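June 15, 2018

Bench notes, Teltis load cell drift

Carried on with the zero drift problem on the Teltis cell. Last week's log has the reading wandering upward for the first hour after power-on, then settling. The earlier entry put this down to the mounting plate. I no longer think so.

Swapped the excitation supply for the Uron unit and left everything else alone. Warm-up 60 minutes, lid on, no load. Logged raw counts at 4 samples per second to the old laptop.

Zero at start: 2,000 counts
Zero after warm-up: 2,122 counts

Same shape of curve as before, so the original supply is cleared. It can go back on the shelf. Cable shield was checked for continuity at both ends and is fine. Connector pins cleaned anyway.

The amplifier board is next. The reference chip sits hard up against the regulator and the board gets warm there. If the reference is moving with temperature it would explain a slow climb that flattens out. It would also explain why the Momirent board, same circuit but a different layout, never showed it in June testing.

Bench was shared for part of the day. Please leave the metre-long signal cable where it is taped. Moving it shifts the zero by a few counts and I lose the baseline.
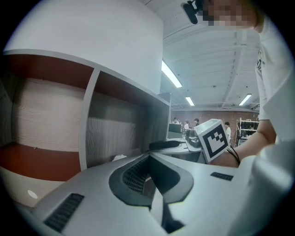
To do

Fit a thermocouple to the reference chip and log it beside the counts.

Repeat the run with the regulator moved off the board on short leads.

Find the Gunawardena calibration sheet. The binder has the cover page only.

Order more 350 ohm dummy bridges. A run with a dummy in place of the cell would separate the two halves of the problem, and should have been done first.

Power left on over the weekend, logger running. Do not switch off at the wall.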